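Will Anyone Write Back? A Stationery Maker Makes Her Case

I should say up front that I don't write letters. I send birthday cards late, and I have a drawer of nice notepaper that people gave me on the theory that a person who writes for a living must love paper. So when I arranged to talk with the owner of Flosier, a small stationery business on the edge of Fuchs, I had my doubts, and I told her so in the parking lot.

"Fine," she said. "Most people who come in here already think it's silly. The ones who think it's magical are harder work."

She has been in paper for 30 years, most of that at a commercial printer turning out invoices and restaurant menus. Flosier is what she did afterward. She sells writing paper, folded cards, envelopes, and a boxed set called the Nosier, which holds paper, cards and matching envelopes and costs more than I would spend on dinner. I asked her what justified the price.

"The paper is heavier than what you get at the drugstore. The envelopes are cut to fit the cards. People don't believe me about that one until they've had a card slide around inside an envelope that's too big and come out with its corners bent."

That sounded like a sales line, and I said so. She went to a shelf, took down a drugstore card still in its own envelope, and shook it next to my ear. It rattled. I will give her that one.

What I wanted to get at was the claim you hear everywhere in this business, that handwritten mail is coming back. I've read that it was coming back every few years since I was in high school. She makes a face when I bring it up.

"I don't say that. You can check my website. I had a consultant who wanted me to say it, from an outfit called Sindatance, and he had a whole chart. I asked him when he'd last mailed a letter and he said his assistant handled the mail."

Has business grown, though?

"It grew for five years and then it sat there. It's still sitting there. It pays for itself and it pays me, and in May I sell a lot of thank-you cards to people whose kids are graduating. I wouldn't call that a movement."

She was more interested in talking about what happens to a letter after it arrives. In her view the stationery trade spends all its attention on the writer, the pens and the ink and the pretty desk, and hardly any on the person standing in a kitchen with an envelope in one hand. Opening the thing is half of it, she says. She has opinions about flaps.

"A deep flap tears badly. You stick your thumb under it and you get a ragged mess right across the top. A shallow one with a straight edge, you can get something thin under there and go. But the deep flap looks fancier in the box, so that's what people buy."

Something thin, I asked, meaning a letter opener? I had assumed those were sold strictly to people who needed a retirement gift for somebody they didn't know well.

"Oh, I sell hardly any. A butter knife works. A ruler works. I like a thin one without a sharp edge, because you don't want to slice what's inside. I did that once to a check."

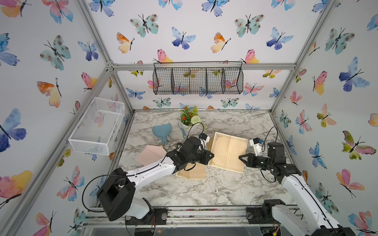
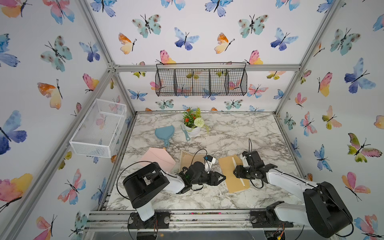
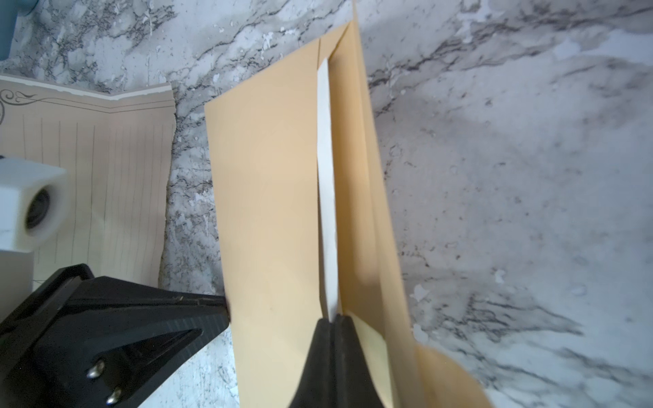

Paper on the marble-patterned top. The second picture has the kraft envelope with the thin white stick lying across it, along with a pale pink envelope and a card with a gold border.

I'd have expected the pink envelope to be the popular one. It isn't. The plain tan kind outsells every color she carries, and she thinks the reason is that nobody is embarrassed to send it. A man can mail a note to his brother in a tan envelope. A pink one has to be for an occasion.

"I used to carry seven colors. I thought choice was the whole point. What people did was stand there and get worried, and then they'd buy white."

The complaint about kraft paper, in my experience, is that it feels like office supplies. You expect a tax form. She agrees with this more than I thought she would, and says the trick is what you put in it. A cream card with a bit of gold at the corners looks better coming out of a dull envelope than out of a shiny one. "You're expecting a bill and you get that. It's a cheap effect. I don't mind a cheap effect."

Gold is where we argued for a while. I find gold trim on a card fussy, and I find it fussier still when there are ruled lines printed underneath it, as if the card can't decide whether it's for a wedding or for homework. She had clearly heard this before.

"Lines are the best thing I ever did. I held out against them for ages. Everybody in the trade will tell you that lines are for children. Then I started asking customers why they didn't use the cards they'd bought, and they told me their handwriting went downhill. It went down to the right and they were ashamed of it. So they wrote two sentences and stopped, or they didn't send it."

And the lined ones get used?

"They get reordered. I can't see into people's houses."

It was the most careful answer anyone in retail has given me, and I wrote it down exactly. She could have told me that lined cards had reconnected families. I kept waiting for something along those lines and it didn't come.

She keeps the lines faint. Too dark and the ink fights with them, and then you really do have a school notebook. On the loose sheets she makes them a little wider apart than on the cards, for people who write large. A single sheet of the heavy lined stock is 90 cents if you buy it loose, and she says that number makes people laugh out loud at the counter. I laughed too.

"You're going to write one letter this year," she said. "Spend the 90 cents."

I bought nothing at that point.

We moved on to the other things that tend to sit around wherever people write. A lot of Flosier's customers, she says, don't own a desk. They write at a dressing table, or at the end of the kitchen counter, and the paper has to share the space with whatever is already there. A hand mirror, a comb, the mail from last week. She thinks the catalog pictures in her line of work, where there is one sheet and one pen and a sprig of something, scare people off.

"They look at that and they look at their own table and they think they have to clean up first. You don't have to clean up first. Push it to the back."

I asked about the surface itself, having read a long article that insisted on leather blotters. She snorted. Anything hard and flat will do, in her opinion, as long as it's wiped down. She likes a smooth top with a marble look because a crumb shows up on the light parts, though she admits a cream card can get lost on it and a pale blue comb can't. Put a folded sheet or a magazine under the page if the pen feels scratchy. That's the extent of her advice, and she doesn't sell a blotter.

As for getting a letter out of an envelope, which I hadn't known was a subject, she would like people to stop yanking. Squeeze the sides a little so the front and back bow apart, then look in before you pull. People leave things behind. She has had customers phone to say a photograph was missing from a letter, and the photograph was still in the envelope, and the envelope was in the recycling.

"And save the envelope anyway. That's where the address is. Then you've got no excuse."

That was aimed at me, I think. I asked whether she writes letters herself, which I had been saving, because I suspected that she didn't.

"Not as many as you'd want me to say. I write to my sister. I write to one customer who moved to the coast and writes back the same week, which is a terrible pressure, to be frank with you. At Christmas I send the same kind of card as everybody else with my name at the bottom."

Just the name?

"Just the name. On a very nice card."

There is a plan to shrink the Nosier set next year and bring the price down, with fewer sheets and more cards, on the grounds that most buyers never get to the bottom of the paper. She isn't sure about it. The big box gets bought as a present, and people giving presents like a big box. The small one would suit the person who means to use it, and she isn't convinced there are enough of those to pay for the new dies. I'm not convinced either. She asked what I'd do, and I said I'd probably leave it alone.

I left with one tan envelope and one lined card, which she charged me for. The card is on my counter. I've written the first line and it stayed straight.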